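Purholm rolling partition: five months in a shared office

Filed under Office furniture

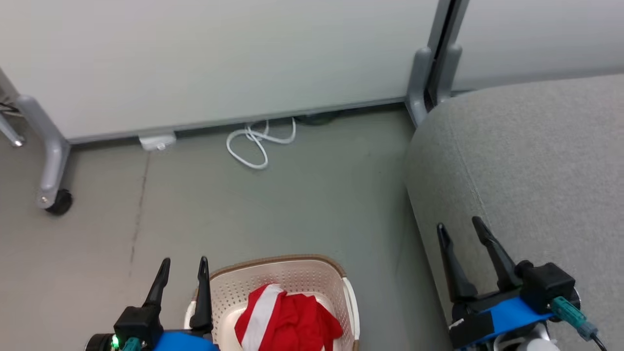 I bought two Purholm rolling partitions in February, when we took over the back half of a floor that used to be one big room. We had a quote from a contractor for a stud wall, and the landlord said no to anything fixed, so it had to be something that could leave with us. The Purholm is a white panel on a gray metal base with casters, and it stops short of the floor. I didn't give that gap much thought when ordering, but it has turned into the thing I use most. A white cable can lie coiled along the bottom edge with a plug or connector beside the base frame, and you can feed it through to the other side without walking around.

Price and delivery

Each panel was $176, and the pair came to us through Wutico, a reseller that carries a lot of used and end-of-line office stock. Ours were new. Shipping was $50 for both, which I thought was fair for boxes that size. They came on a pallet, and the driver would only take them as far as the lobby. One carton had a crushed corner. The panel inside was fine, but a bag of bolts had split open and I spent a while picking them out of the foam.

Assembly

The instructions are one folded sheet with drawings and no words. Rhun Prothero and I built the first one in 50 minutes and the second in much less time. You need a second person to hold the panel upright while the legs go on. The hex key in the box is soft and had rounded off by the end of the first panel, so use your own. Leave all the bolts a little loose until the whole base is together. We tightened as we went the first time and had to back everything out again to get the last leg on.

Stability

On a level floor it stands well. If you lean on it, it moves, and I would not put one where people hang coats over the top. The locks on the casters are small metal tabs that you press down with your shoe. They hold, but they are stiff, and one of ours needed a drop of oil before it would let go. Rolling over a door threshold takes some care. Lift the front end a little or it stops dead.

Noise

People ask about this more than anything else. The panel blocks a view, and it takes the edge off a voice on the far side, and that is all. Nadine Yammine takes client calls most of the morning and I can still follow what she is saying from my desk. If you want quiet, buy the felt-faced kind. Skason makes one that Fadi Harb has at his place, and it does a better job on sound. It also costs a good deal more and shows every bit of lint.

Cleaning and wear

The white surface picks up scuffs near the bottom, mostly from shoes and chair wheels. A damp cloth with dish soap takes off most of them. Dry erase marker does not come off cleanly, so put a note on it if you share the space with people who see a white panel and reach for a pen. We have a pale blue arrow that I expect to have forever. The gray finish on the legs has chipped in one place, where a hand truck hit it.

What I would change

A longer hex key and a printed parts list. A handle on the side would help too, as there is nowhere good to grip it when you want to move it in a hurry. I would also like to buy spare casters, and I could not find them listed anywhere. I wrote to the reseller and have not heard back.

Would I buy it again? Yes, for dividing up desks. For a meeting area I would spend more.

Posted 2021-07-14 by Kavinda Abeysekara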